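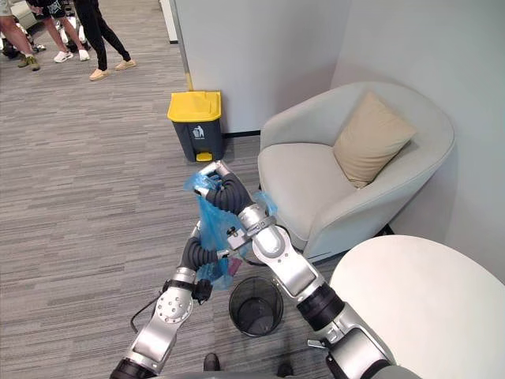

Tuesday, June 13, 2023

Ostik Press to publish The Night Ferry to Ostden in August

Children's publisher Ostik Press has announced a new picture book for readers aged four to seven. The Night Ferry to Ostden will be in bookshops and libraries in August.

The story follows Jõgi, a small otter who misses the last ferry home and has to wait on the quay until morning. The harbour cat shares a tin of biscuits with him, and a heron tells him which lights belong to which boats. When the ferry comes back, Jõgi is not sure he wants to get on it.

The book has 41 pages of story and pictures, with a map of the harbour inside the back cover – children can use it to trace Jõgi's walk from the ticket office to the lighthouse steps. The text is short enough to be read aloud in one sitting. A few lines come back several times so that younger listeners can join in.

Ostik Press will give 274 copies to nurseries and primary schools in the Trornska area before the book goes on sale. Schools that would like one should write to the Ostik Press office by the end of term. Each copy comes with a sheet of drawing and talking activities for the classroom.

A story morning will be held at Trornska Library in August, with a reading and a boat-making table. There are 70 places. Entry is free but must be booked at the library desk, and children need to bring an adult.

The Night Ferry to Ostden is a hardback. A paperback will follow next year.

Review copies and sample pages are available from the Ostik Press publicity desk.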